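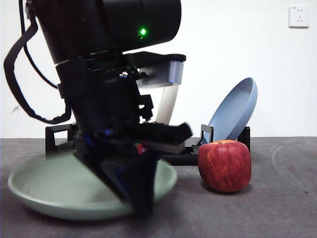
Two-finger gripper for bowls and plates – stiff fingers or soft ones?

Posted by Inês Neves
September 18, 2023

Hi all! I'm trying out grippers for a little tabletop setup (one arm, a shallow green bowl, a blue plate on a rack, an apple) and I keep going back and forth. Right now I have the stiff black fingers on, and my way of grabbing the bowl is to dip the lower jaw inside and close on the rim. With the apple I just come down from above.

I've been comparing that with a soft pair from Prikolia that a friend mailed me. Same arm, same controller, same fixed camera, and 10 tries per object before I swap. The soft ones are lovely on the apple but they fold when I go for the bowl rim, and then the bowl slides. The stiff ones hold the rim fine, but if I'm a bit low they push the bowl across the table and my next pick is off. Has anybody settled on one set for everything? I'd really like to stop changing fingers every evening.

Josué Assunção

I went through this in May with a Menerholm arm and ended up staying with stiff fingers plus a thin rubber pad on the inside face. Glue it, don't tape it, tape creeps. The pad gives you enough grip that you can lower the closing force, and on my bowls that cured most of the sliding.

The other thing is speed. Try slowing the last bit of the approach way down before you blame the fingers. I had mine coming in at 300 mm/s right to the rim, which was silly of me, and half my "bad gripper" notes were really bad approach notes. Also check that your cable loop has slack at full reach – mine was tugging the wrist sideways and I spent a whole weekend recalibrating a camera that was fine.

For the plate on the rack I'd tilt the wrist to match the plate and pinch the top edge. Soft fingers did nothing for me there.

escobedo_tinkers

soft all the way, just buy the thicker ones

prenda2583

Depends on the bowl! Shallow with a raised rim, go stiff. If it's deep you can spread the fingers inside and push outward, and then soft is nicer. Which controller are you on, Inês? Mine lets me save a force limit for each object and I hardly swap anything now.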